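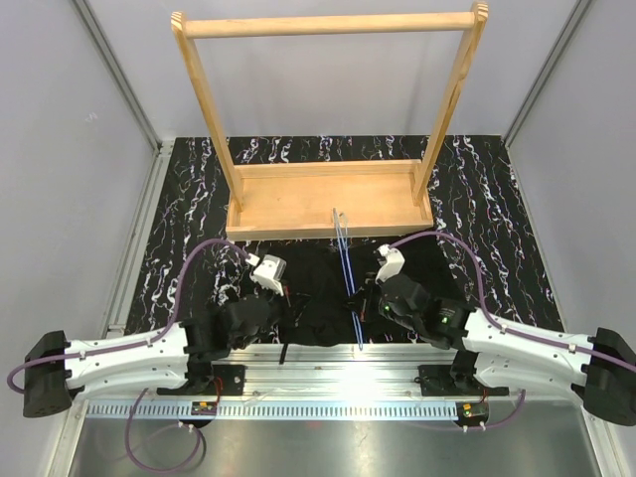 How does an electric bus fill up?

No gas tank! An electric bus runs on a battery. A really big one, under the floor, heavy as a couple of elephants maybe. At night the bus goes back to the depot and gets plugged in. Like a phone, but with a much fatter cable.

The Puvdale to Tesden bus can go 49 miles before it needs a charge. Hills use up more. So does the heater, so winter trips are harder on the battery.

Going downhill? Cool part. The motor turns into a little power maker and puts some electricity back in the battery. Its called regenerative braking. Long name, sorry.

Is it loud? Nope. Mostly a hum. So look both ways, dont just listen!

Want to ride one? Three of them run from Whitelaw station. Sit at the back and listen for the hum when it slows down.

Next time: why trams need wires.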